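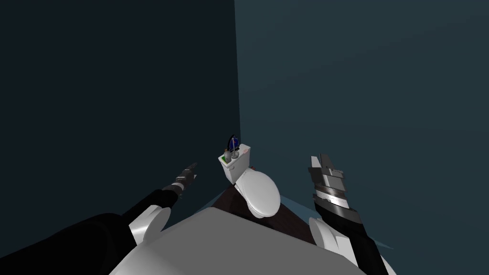 Wilitz Bench
Teleoperation and demonstration recording for two-armed robots
Current release: 4.2, May 18, 2020

Most of us learned household chores by being shown once, badly, by someone in a hurry. Robots need it shown more often and with better manners. Wilitz Bench is the software half of that arrangement: you hold a pair of controllers, the simulated robot copies your hands, and every joint angle goes into a file you can train on afterwards.

The bathroom is our most requested room and our least loved. Operators start at the toilet, with a tank lid full of small things to reach among and a corner that gives the elbows very little to work with. It looks easy on the menu. Tekle Ejigu, who built the room, has a standing offer of lunch for a clean first attempt and hasn't been out of pocket yet. 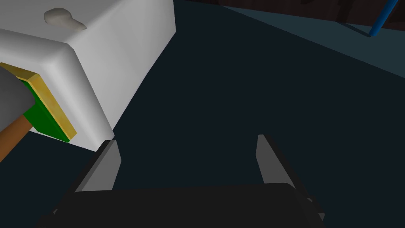 Gripper view, fingers open. Judge your own clearance.

What you get

Two-handed control. Left controller drives left arm, right drives right. Swapping them is a setting, and we'd ask you to check it before ringing support.

Body and gripper views. The body view is for planning your reach. The gripper view is for finding out what you forgot to plan for.

Clutch pedal. Press to freeze the arms while you move your own back to somewhere comfortable. Works with the Vellby foot switch or any spare key on the keyboard.

Trim and relabel. Cut the dithering off the front of a demonstration, mark it good, bad or arguable, and export. Arguable was Iolo Craddock's idea and is now the most used label in the program.

Scene shuffle. Moves the small objects between takes, so your policy learns the task and not the exact spot where the task used to be.

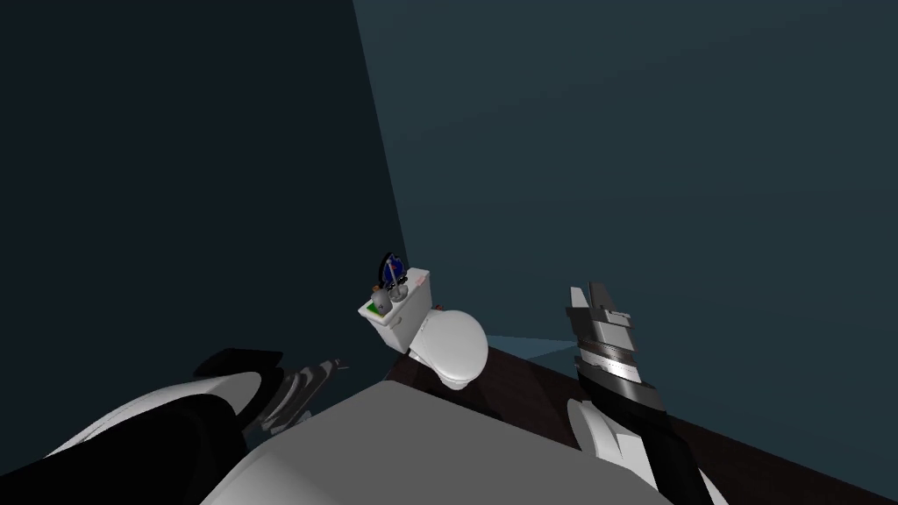
Bathroom room, body view, both arms forward of the torso.

What's in the licence

One seat covers 2 operators and 40 hours of cloud replay a month. Local replay is unlimited and depends only on your patience and your graphics card. The Skosness room pack (kitchen, laundry, bathroom, garage) is included. The Munshi import tool is extra, as it has always been, and we've run out of new ways to apologise for it.

The starter set has 506 recorded demonstrations, bad ones left in and labelled. Please don't train on those unless you want a robot with our habits.

Not included: controllers, pedal, robot, lunch.

Upgrading from version 3: export your labels first. The old colour tags don't carry over.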